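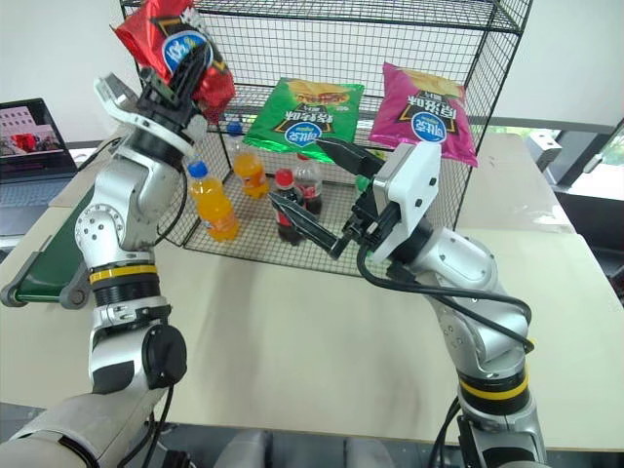 Station 8, two-arm shelf cell, chip bag in the left gripper. View from the head camera.

Kemgate Handling Lab
Pre-Run and In-Run Inspection Checklist, Two-Arm Shelf Cell
Form 217, June revision
Inspector: Loretta Crenshaw
Cell lead: Jirayu Ruangrit
Reviewed by: Waraporn Chareonsuk

Scope: bench-mounted shelf tasks with packaged food and bottled drinks. Tool changes and controller updates are covered on the Prendedetti service sheet and are not repeated on this form. Mark each item OK, OPEN or N/A. An OPEN item in Section A or B stops the run until the cell lead signs it off.

SECTION A. WORK AREA

A1. Tabletop clear between the two arm bases. No tools, tape or loose packaging.
Result: OK
Comment: Faint scuffs and small stains on the surface. Cosmetic.

A2. Shelf stable under a hand push from each side.
Result: OK
Comment: Pushed at the top level, no rocking. Wire ends checked with a gloved finger.

A3. Floor line visible and unbroken on all sides open to foot traffic.
Result: OPEN
Comment: Tape lifting at the corner by the door. Replace before the next shift. J. Ruangrit signed off on one run with a second person standing at that corner.

A4. Secondary equipment inside the reach envelope identified and isolated.
Result: OK
Comment: The conveyor end roller is next to the left arm. Conveyor supply was locked out and the key is on the board. If a later task needs the belt, repeat Section B with the belt energized.

A5. Laptops and monitors outside the reach envelope.
Result: OPEN
Comment: Open laptop behind the left arm. The soft limit on the left side keeps the elbow away from it, but a soft limit is not accepted as a barrier under our rules. Move it to the side cart. Signed off for this run at reduced speed only.

A6. Daylight and glare.
Result: OK
Comment: Window on the right-hand side. Checked at 2 p.m. with the blind up. Grid shadows fall across the bottles. Detection confidence stayed above threshold on all test views. Repeat if the run goes past 5 p.m.

SECTION B. ARMS AND STOPS

B1. Emergency stop, both buttons, pressed and reset in turn.
Result: OK
Comment: Both arms held position on stop. No sag on the left with a bag in the jaws.

B2. Arm-to-arm separation monitor active.
Result: OK
Comment: Tested by hand-guiding the right arm toward the left at low speed. Monitor tripped as set.

B3. Yellow-and-black bands present on both arms.
Result: OK

B4. Joint bolts, visual check for movement against the paint marks.
Result: OK
Comment: One mark on the right elbow is worn. Remark it at next service.

B5. Cable routing. No cable able to catch on the shelf or the load at full reach.
Result: OPEN
Comment: The black cable at the right gripper loops out from the housing and hangs down over the arm before it turns back. The shelf is open wire mesh, so a loop of this kind is a snag point. Add a clip at the housing and shorten the loop. Leave enough slack for full wrist rotation and check it by hand before power-on. Ruangrit signed off for upper-level picks only.

B6. Brake hold test log present, with fewer than 2000 cycles since last test.
Result: OK

SECTION C. GRIPPERS AND LOADS

C1. Jaws clean, no cracks, no residue.
Result: OK
Comment: Wipe down after any bottle leak. Sugar residue changes the release.

C2. Grip force profile matches the item class.
Result: OK
Comment: Bag profile on the left, bottle profile on the right. Grip force limit on the bag profile is 38 N. The red bag creases at the corner where it is held. Accepted, provided the seal does not open.

C3. Fingers closed to pre-grasp width before entering the shelf.
Result: OPEN
Comment: The right gripper came up to the shelf with its fingers spread in a wide V, one angled toward the green bag and the other toward the cola bottles. At that opening a forward move can touch a bottle that is not the target. Operator Paweena Mahawong has been told to set the width at the standoff point. Script owner to add a width check so the move is refused otherwise. Approach into the shelf on hold until the check is in. Left arm may continue.

C4. No suspended load above a person or an open device.
Result: OK
Comment: The left arm lifts high. Keep the transfer path over the bare tabletop.

C5. Stock condition.
Result: OK
Comment: Orange soda and cola on the lower level, caps on. Check caps for tightness by hand at each restock. Bags on the upper level are standing upside down. Allowed for grasp trials, not for label-reading trials.

SECTION D. DURING THE RUN

D1. One operator at the stop button, no other duties.
Result: OK

D2. No reaching into the shelf with the arms enabled, including to right a fallen bottle.
Result: OK
Comment: Montri Ongart asked if hold mode is enough. It is not. Disable both arms, then reach in.

D3. Dropped items logged with item class and height.
Result: N/A at time of inspection

OPEN ITEMS AND OWNERS
A3 floor tape: Ongart
A5 laptop to side cart: Mahawong
B5 cable clip, right gripper: Ruangrit
C3 width check in script: Ruangrit

Reinspect B5 and C3 together with the right arm at full reach. File the signed copy in the Katona binder at the cell.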